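How to run a simulated robot demo at your open day

We did our first one of these at the Prenell open day last November, and I've had enough emails since that I thought I'd write up how we set it up. You don't need any hardware in the room – just a decent computer, a big screen and someone who doesn't mind talking all afternoon. Ours was a two-armed robot in a virtual bathroom, seen from the robot's own point of view.

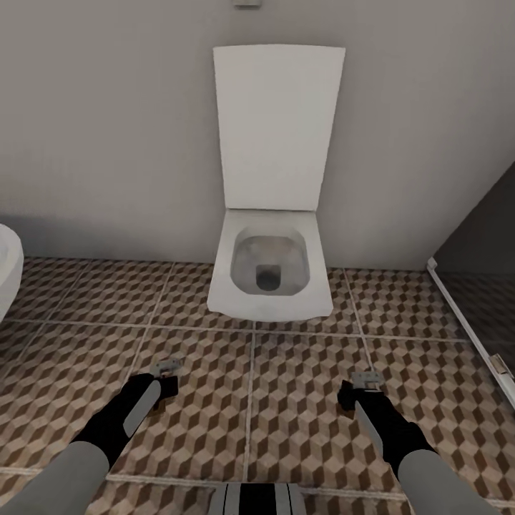
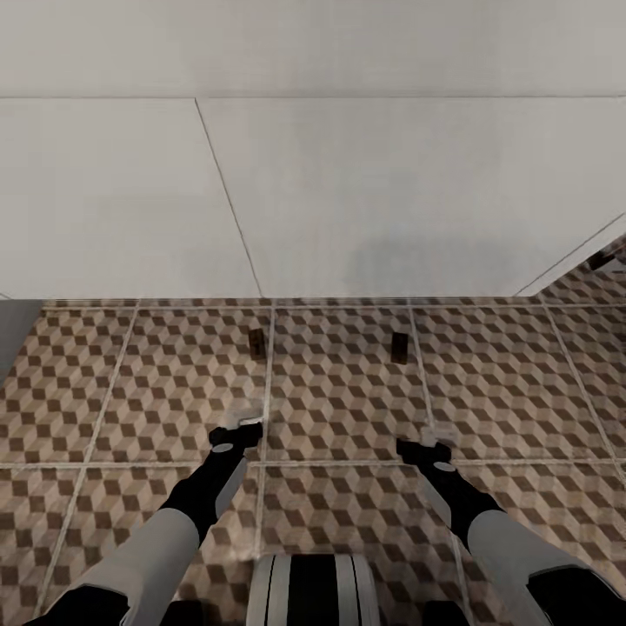 First, pick a room everybody knows. I'd wanted a factory floor, but Zuzana Jurčo talked me round and she was right. People wandered in, saw a bathroom and started asking questions straight away!

Next, load everything before the doors open. Our room took almost 13 minutes the first time (I'd left every setting on high, silly me). Once it's up, leave it up, and turn off updates and the screen saver.

Save a starting point. In Mulligan, the little tool we use for this, you move the robot where you want it, press save and give it a name. Then if a visitor drives the arms into a wall you load it again and carry on. I'd make at least three, all in different spots, so the people at the back get something new to look at.

Now let people drive. Keep each turn to 3 minutes and start them on one arm. Two arms at once is much harder than it looks, and most grown-ups lose track of which is which. Set the speed to slow as well – Brendan Corrigan set it to full for his turn and I've never seen a queue step back from a screen before.

Put the controls on a card by the keyboard, in big print. Mine was far too small and I spent the day reading it out.

We had 116 visitors through and 41 of them had a go, so do plan for a queue. A bench would have helped. If you get stuck with the save files, Orysia Yurchenko at the Flistport club has written some very good notes on them, and I'm happy to send our card to anyone who asks.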